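Home | Syllabus | Handouts | Labs | Contact
January. Zinhle Mokgethi

Handout 2: Grip loss in two-gripper folding

The Grellbridge log holds 1,688 fold attempts on soft garments. Of these, 1,557 were accepted and the rest failed. We treat one failure type, the slipped corner.

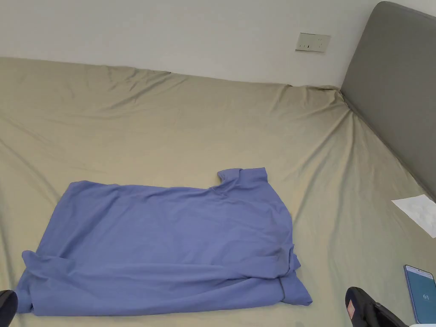
A slip begins when one jaw closes on a single layer and the other on a fold. Tension then pulls the single layer out. The controller at Prostberg read jaw width only, so it reported a good grip at attempt 139 and kept pulling.
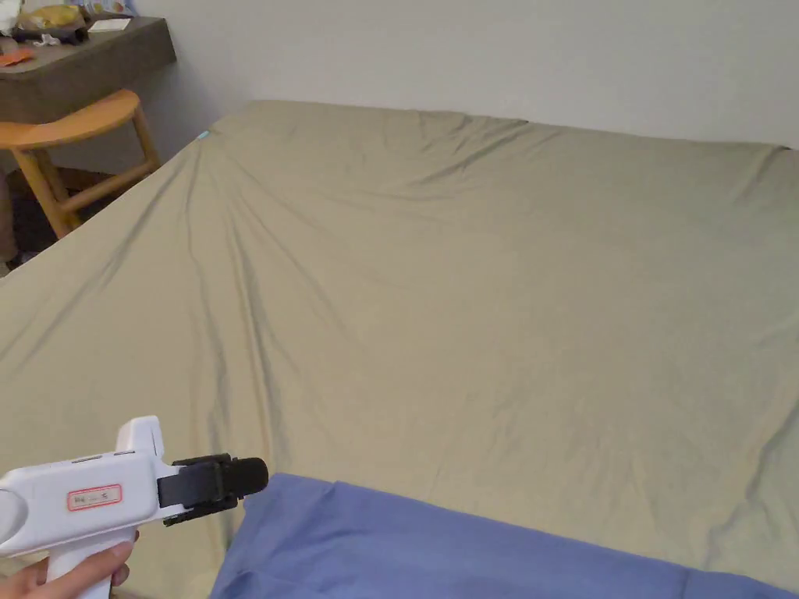
Fig. 2. White hand-held gripper beside the folded blue cloth.

Ndlovu's fix stops the motion if jaw width changes under load. Hands stay clear of the jaws until the stop is confirmed.

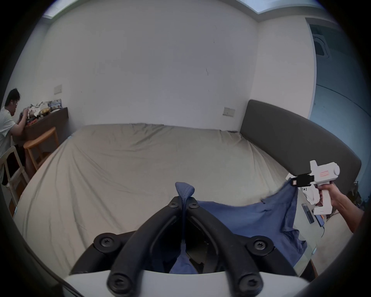

Vol. 2, p. 139

Read Nkosi on cloth tension before the lab.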